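The Clivden library is staying open late again, starting in July, and I'm so happy I could hug the front desk! Two evenings a week, Tuesdays and Thursdays, the doors will be open until nine. We lost those hours two winters ago when the money ran short, and I've been grumbling about it to anyone who'd stand still ever since.

Mawar Sopacua, the branch manager, told me the city signed off on the extra staff hours last week. A petition helped (I signed it, so take my cheering with a pinch of salt). It picked up 1,644 names, and Mawar says 1,117 of those came from people with a Clivden address. The rest were mostly folks from Bistanley who take the 31 bus over after work.

The reading room gets the biggest share of the new hours, and it's still my favorite spot in town. Give me a polished wooden tabletop and a fat mystery novel and I'm set for the night.

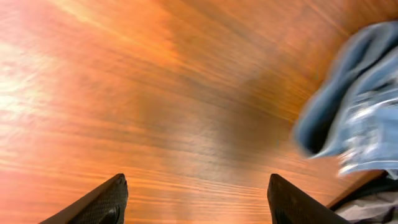

## What's on in the evenings

Tuesdays will be quiet study. Thursdays are for groups, and Adi Teoh is bringing back the homework club for kids 14 and under, with snacks! Nadhirah Latuheru wants to start a beginner's chess night too, but she still needs a few more boards, so if you've got one in the closet, drop it off at the desk.

Parking behind the building is free after six. The side door stays locked, so use the main entrance on Sinaga Street.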